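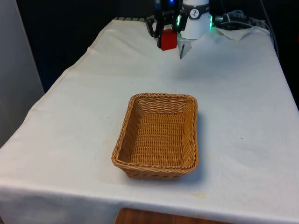 Torkell Discipline Records

Suspension and discipline outcomes for sworn officers in Willenari County, compiled from public notices and records requests.

Last rebuilt 18 Aug 2019.

What is in this folder

cases.csv: one row per officer per case
allegations.csv: lookup table for the allegation codes
agencies.csv: agency names, short codes and the years each one covers
sources/: scanned letters and notices as received, sorted by agency code
doris/: the cleaning scripts
CHANGES.txt: what changed in each rebuild

The main file is cases.csv. If you only want to count suspensions or compare their length across agencies, you can ignore everything else, but please read the section on penalties first. The most common mistake people make with this data is adding up the wrong column.

Background

When an officer in the county is suspended, demoted or fired, the agency has to put the decision in a written notice. The notices are public once the case is closed. They are not published in one place. The larger departments post a summary on their websites and take it down after a while. The smaller ones release a letter when somebody asks for it.

Torkell started as a shared spreadsheet kept by reporters who were tired of requesting the same letters twice. It now covers seven agencies: the county sheriff, the county highway unit, four town police departments and the transit police. The state patrol is left out. Its officers work in the county, but its discipline is handled by a different office under different rules, and the rows could not be compared with the rest.

Where the records come from

There are three kinds of source, and the source_type column says which one a row came from.

letter: the signed notice of discipline sent to the officer. This is the best source. It gives the rule that was broken, the penalty and the dates.

summary: a line or paragraph from an agency report or web page. Summaries usually leave out the incident date and often shorten the allegation to a few words.

export: a row from Dalisay, the personnel system used by the sheriff and the highway unit. Exports have clean dates and penalty lengths but almost no narrative.

Where the same case turned up in more than one source, the letter wins, then the export, then the summary. Values that disagreed were checked by hand against the scans. The losing value is recorded in CHANGES.txt so that it can be looked up later.

Fields in cases.csv

There are 18 columns.

case_id: agency code plus a running number. Stable between rebuilds.
agency: short code, see agencies.csv.
officer_key: a scrambled key that is the same for one officer across all rows. It does not carry over if the officer moves to another agency.
rank_group: officer, supervisor or command.
notice_date: date on the notice.
incident_date: date of the incident, if known.
incident_date_precision: day, month, year or none.
allegation_code: see allegations.csv.
allegation_text: the wording in the source, with names removed.
finding: sustained, partly sustained, not sustained or withdrawn.
penalty_type: reprimand, suspension, demotion, dismissal, training or none.
penalty_days: length of the suspension as first imposed.
pay_status: unpaid, paid, mixed or unknown.
appeal_filed: yes, no or unknown.
appeal_result: upheld, reduced, overturned, settled, pending or blank.
final_penalty_days: length of the suspension after any appeal.
source_type: letter, summary or export.
source_file: path to the scan, relative to sources/.

Empty cells mean the source did not say. A zero in either of the day columns is a real zero: a suspension was considered and none was served.

Penalties and how to count them

Use final_penalty_days if you want to know what the officer served. Use penalty_days if you want to know what the chief or sheriff decided. The two differ often enough to change a headline. An officer can be given a long suspension in the spring and have it cut by an arbitrator after the story has been forgotten.

Days are working days in every agency except the transit police, which counts calendar days in its letters. We have left the transit figures as written. If you compare transit with the others, convert them first and say so in your method note.

Administrative leave during an investigation is not a penalty and is not counted in either column. News reports often call it a suspension. If you are matching this file against old coverage, expect to find officers described as suspended who have no suspension here.

Some letters hold part of a penalty in reserve, to be served only if there is another violation. For those, penalty_days has the full number and final_penalty_days has only the part to be served. The words "held in abeyance" will be in allegation_text if the source used them.

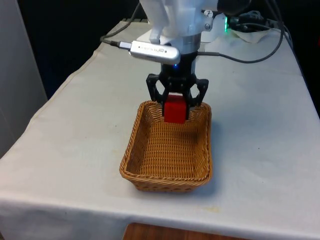 Pay status needs the same care. "Unpaid" is used only when the source says so in plain terms. Two of the town departments let officers give up vacation days in place of an unpaid suspension. Those rows are marked mixed, whatever the letter calls them.

Allegation codes

The 16 codes were built up from the wording in the letters. They are broader than the rule numbers the agencies use, which differ from one rulebook to the next and were renumbered in at least two places. The codes you will meet most are:

CONDUCT: rude or unprofessional behavior toward the public
COWORK: conflict with other officers, dispatchers, fire crews or ambulance staff
FORCE: use of force outside policy
DRIVE: pursuit or driving violations, including crashes
REPORT: late, missing or false reports
CAMERA: failure to turn on or keep a body or dash camera recording
ATTEND: lateness and absence
OFFDUTY: conduct while off duty

A case with several sustained allegations gets the code of the most serious one, using the order in allegations.csv. That order is ours. It puts FORCE above REPORT, which some readers may disagree with for cases of false reporting. The full wording is kept in allegation_text, so you can recode if you need to.

COWORK and CONDUCT overlap. An argument with an ambulance crew at a roadside stop, with bystanders present, could go in either. We used COWORK whenever the complaint came from the other agency and CONDUCT when it came from a member of the public.

Known gaps

The sheriff's notices are complete for the years listed in agencies.csv. The highway unit's are complete in the Dalisay export, but some 37 of the matching letters were never released, and those rows have no allegation_text.

One town department destroys reprimand letters after a set period if there is no further discipline. Its reprimands are undercounted in the early years. Its suspensions are not affected.

Cases that ended when the officer resigned are recorded unevenly. The sheriff closes them with a finding. The towns mostly do not. Do not use this file to work out how often officers leave before a decision is made.

Complaints that were never investigated do not appear at all. The file cannot tell you how many complaints were made.

Video is not included. Where a letter mentions a dash camera or phone recording, the mention is kept in allegation_text, and you would need to ask the agency for the footage itself.

Privacy

Officer names are removed from cases.csv and blacked out in the scans. Names of complainants, witnesses and patients are removed as well. The letters are public records with names in them, and anyone can request the originals, but we did not want to run a searchable list of names. The key that links officer_key to a person is not in this folder and will not be sent on request.

If you find a name we missed, write to the records address in agencies.csv with the case_id. Please do not post it as a public comment.

Rebuilding the file

The scripts in doris/ read the hand-entered sheets and the exports and write cases.csv. Run them in this order:

doris/clean_dates.py
doris/merge_sources.py
doris/assign_codes.py
doris/check.py

The last script stops with a message if it finds a final penalty longer than the original, a notice dated before its incident, or a source_file that does not exist. Longer final penalties do occur, rarely, when a case is reopened. Add the case_id to doris/allowed.txt once you have looked at the letter.

Doris expects Dalisay exports in the older layout, with a separate column for each penalty. The newer layout puts them all in one text field. Open a newer export in a spreadsheet program and split that field on the semicolon before you run anything.

Updates

The next rebuild is planned for October. It will add appeal results for cases now marked pending and, if the request is filled in time, the missing highway letters. Case numbers will stay the same. Rows are never deleted. If a case turns out to be a duplicate, its finding is set to withdrawn and CHANGES.txt points to the row that replaces it.

Use and credit

The table and the scripts may be used and republished freely. Credit "Torkell Discipline Records, Willenari County" and give the rebuild date from the top of this file. The scans are public records and carry no restrictions from us.

Before you publish anything about a single case, read the scan. The table is good for patterns and for finding letters. It leaves out most of what happened on the day.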